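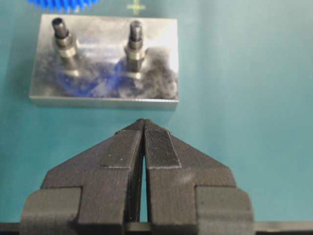
12 June 2018, Brultholm shop, bench 2

Long day, writing this with a coffee before I forget the details.

Ran the stud blocks on the Tedix cell from first break until close. Final tally was 206 placed, and I had to step in 5 times. Three of those were the same fault (gripper closes early, cell stops, light goes on, I walk over and hit reset). The other two were me leaving the tray crooked, so I can't blame the robot for those!

Things I want to remember:

- Nuts have to be snug and square before the block goes down. A nut sitting a hair high threw the approach off twice this morning.
- Wipe the block tops. Oily ones confuse the camera, or at least Sipho thinks so, and the faults did drop after I started wiping.
- Don't nudge the mat. The cross is what we set the zero from and I had to redo it after lunch.

Now the people side, which we keep saying we'll write down and never do. Lesego Baloyi used to do this whole job by hand, 353 on her best shift, so no, the cell isn't faster than she is. What's changed is her wrists. She told me she hasn't strapped them up since January, and she's picked up the gauge checks and most of the Van Wyk paperwork instead. She likes the gauges. She does NOT like the paperwork, and she misses having someone across the bench to talk to. Fair enough, I miss it too. It's gotten quiet over here, and you end up listening to the motors all day.

Also there's a new kind of tired. By hand you get into a rhythm and the shift goes. With the cell I'm half watching, half doing something else, and every time the light comes on I lose my place. Sipho Visser wants one person looking after 2 cells once the Gruka order starts. I said let's get the early-close fault sorted first, then ask me again.

For tomorrow: swap the grip pads and see if the fault follows them. Ask Lesego how she could tell a bad thread by feel, and get it on paper this time. Order more rags.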